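About Lerkilell

Lerkilell is a small language school for grown-ups. We teach Welsh, Portuguese, Norwegian and (since last fall) Gujarati, in groups small enough that you can't hide in the back row. There is no back row! There's a big table, a whiteboard with a dent in it, and a kettle that gets more use than any of the textbooks.

If you're reading this page you've probably already looked at the class list and want to know who we are before you sign up. Good. Read on, and if something's missing, write to us and we'll answer.

How we started

Llinos Price started the school with one evening class in Welsh. She grew up speaking it at home, moved here for a job in insurance, and found that she missed talking it so much that she was muttering to herself in the car. So she put a card up in the library window: "Learn Welsh, Room 22, bring a pencil." Four people came. One had the wrong room and stayed anyway, and he went on to take every level we offer.

Room 22 was upstairs at the old Menda building, above the shoe repair shop, and for the first few years that was the whole school. It had good light and terrible chairs. When the shop closed and the building was sold we moved across the street to the Kapoor Building, where we have two classrooms, an office and a long hallway that we've turned into a lending library. Room 22 is still what we call the bigger classroom, and new students are always confused by it, because the number on the door is 4.

Portuguese came next, after a group of Welsh students went on vacation together and came back wanting to order their own dinner next time. Norwegian came from a waiting list that just wouldn't stop growing. Gujarati we'd wanted for ages, and it took us a long while to find a teacher who liked working with total beginners. Now that class is the loudest one in the building, and we mean that as high praise.

How we teach

We talk first. In your first hour you'll say something to another person in the new language, and they'll say something back, and neither of you will have opened a book. It might be your name and whether you like soup. That's fine! It's a real conversation, and you had it in Norwegian.

Reading and writing come in during the second or third week, depending on the group. Grammar comes when somebody asks for it. This drives a few people a little crazy (hello to all our engineers), so we keep printed grammar sheets in the hallway for anyone who wants to get ahead. Take as many as you like. We only ask that you don't correct the person next to you with them.

A typical evening starts with ten minutes of chat in pairs, then something new, then a long stretch of practice where we change partners a lot. After the break we do the part most students say they remember best – the kitchen table hour.

The kitchen table hour

Llinos came up with this one in the second year, when she noticed that her students could discuss the weather at length and had no idea how to say "put that down" or "is there any more?" Those are the things you hear all day long in a real home, and they're mostly missing from the books she learned to teach from.

So after the break we use ordinary words for ordinary stuff. Open, close, under, behind, half full, the other one, no, the OTHER other one. One person gives directions and a partner follows them, and then they switch. 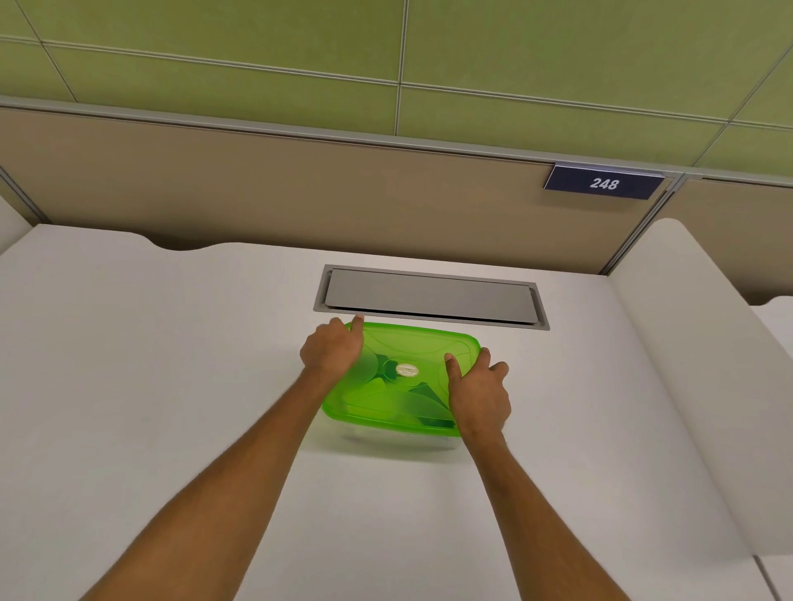

Prepositions are the hard part in almost every language we teach. Welsh has a habit of changing the preposition depending on who it's talking about, so "on me" and "on you" are different single words, and you can stare at that table in a book for a month without it sticking. Say it forty times while you're laughing at your partner and it sticks. Portuguese squashes its little words together with "the" and dares you to spot them. Norwegian puts its "the" on the end of the noun, and Gujarati puts its little words after the thing they belong to, so beginners are forever getting to the end of a sentence before they find out where they were going.

We've never found a quicker way through all of this than talking out loud, slowly, with another person who is just as lost as you are.

Our teachers

All of our teachers grew up with the language they teach or have lived in it for many years. We hire people who are patient and nosy. Patient for obvious reasons, nosy because a teacher who really wants to know what you did over the weekend will get three more sentences out of you than one who's only being polite.

Every teacher at Lerkilell is also a student at Lerkilell. It's the one rule Llinos won't bend on. Our Portuguese teacher is in the beginner Gujarati group, our Norwegian teacher is on her second try at Welsh mutations, and Llinos herself has been in Norwegian 1 twice. It keeps us humble, and it means that when you tell us a thing is hard we probably said the same thing ourselves last week.

What you can join

Beginner groups: no experience needed, none at all. New groups open in June and again in the fall.

Second-year groups: for people who can get through a short chat without panicking. If you learned somewhere else, come in and talk to us for fifteen minutes and we'll find the right table for you. There's no written test.

Slow reading: one short book per term, two pages an evening, read aloud. The Portuguese one is on its third detective novel and fiercely protective of the ending.

Family Saturdays are separate from the regular classes, and kids come free with a grown-up. Songs, board games, lots of shouting.

Lunch tables: bring your own lunch, speak only the language of the table, drop in when you can. Half an hour and no homework.
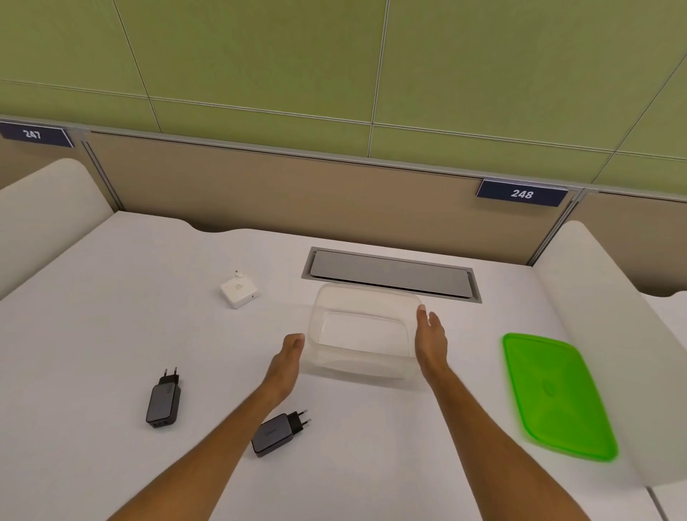 What it costs

A full term is 146 dollars, which covers twelve evenings, all your printed sheets and anything you borrow from the library. Two terms booked together come to 291 dollars. (Yes, you save exactly one dollar. Llinos set that discount in a hurry years ago and the students voted to keep it.) Lunch tables are free for anyone enrolled in anything.

If the price is what's stopping you, tell us. We hold a few places in every group at whatever a person can pay, and the only one who knows who has them is Llinos. You don't need to explain or send us paperwork. Just say so in your email.

The hallway library

We have 347 books on the hallway shelves, plus a box of magazines, plus a number of cookbooks that have clearly been cooked with. Most of them were given to us by students. There's a card in the back of each one where you write your name and, if you want, one line about what you thought of it, in the language of the book. Those cards are wonderful. There's a Norwegian hiking memoir with nineteen names in it and a running argument about whether the author should have turned back at the hut.

Please don't reshelve by color. It was pretty and we couldn't find anything for weeks.

The word list

One thing we're very proud of is our own word list. Most printed lists start with colors and animals and get to "charger" on page 90, if ever. Ours starts with whatever students asked for. Anyone who gets stuck for a word in class writes it on a slip, and every term we go through the slips and add the ones that come up most. Last time that gave us "leftovers," "password," "to lean on," "sort of," and a whole family of words for being a bit too warm.

Tronix, the print shop on the ground floor, turns it into a booklet for us each term, with wide margins, and they've put up with some very late changes to Welsh spelling. The current one has the date 6/5/18 on the cover. If yours is older than that, bring it in and swap it for a new one – though plenty of people hang on to the old ones because of everything they've scribbled in the margins. 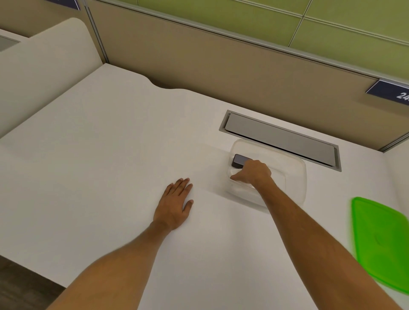

The slips also tell us when we've been teaching something badly. If six people in the same group ask for the same word two weeks after we "covered" it, then we didn't cover it, and it goes back into the next lesson. We used to feel bad about that. Now it's one of the most useful things we do all term, and the teachers trade stacks of slips with each other to see what the other languages are getting stuck on. "Borrow" and "lend" cause trouble all over the building.

Who comes here

All kinds of people. Some have a grandmother they'd like to talk to properly. Some are moving abroad, or married somebody who did the moving in the other direction. We have a choir singer who was tired of singing words she didn't understand, a couple who wanted a hobby that didn't involve a ball, and quite a few people who can't really tell you why they picked Norwegian, only that they walked past the door and it sounded fun.

You don't have to be good at languages. Lots of our students come in saying they were awful at this in school, and then they turn up every week, and by the end of the first term they're making jokes. Terrible jokes, mostly. We write the best ones on the whiteboard and leave them up.

Come and see

You're welcome to sit in on any beginner evening before you decide. Let us know ahead of time so there's a chair for you, and come up the side stairs of the Kapoor Building, since the front door is locked after the print shop closes. Ring the lower bell. The upper one rings in the dentist's office and they're very nice about it, but still.

If the stairs are a problem, there's an elevator at the back, and one of us will come down and ride up with you. Bring a pencil, and some lunch if it's a lunch table. We'll put the kettle on.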